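Bitier 600 Clear Satin Varnish, 14 oz can
Reviewed Thursday, August 16, 2018

Bitier sells this as a one-part water-based finish for indoor furniture. The can lists a recoat time of 12 hours. I put three coats on pine test boards in March, sanding between coats with 320 grit, and ran the same schedule with Trotov Hardcoat for comparison.

Leveling is good with a foam brush and poor with bristle. Brush marks from the first coat stayed visible until sanded. Odor is low. The film took a fingernail dent after two days and resisted it after a week. Trotov was harder at two days but yellowed more over knots.

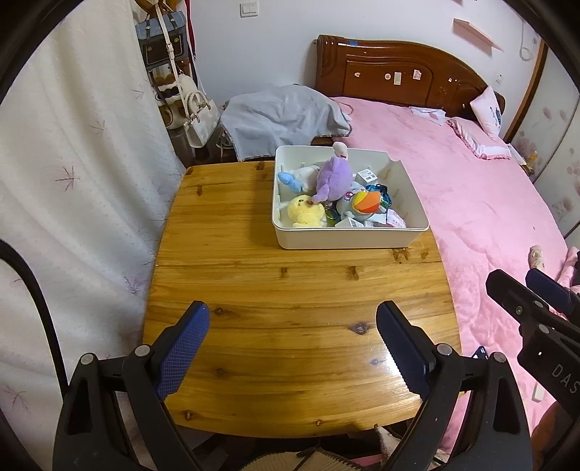
Sheen is the weak point. Satin from the first can I opened, lot 583, dried closer to semi-gloss. Stirring longer brought it down slightly. A second can matched the label.

Coverage was short of the printed figure on bare softwood. Buy two cans for a dining table.

Rating: 3.5 out of 5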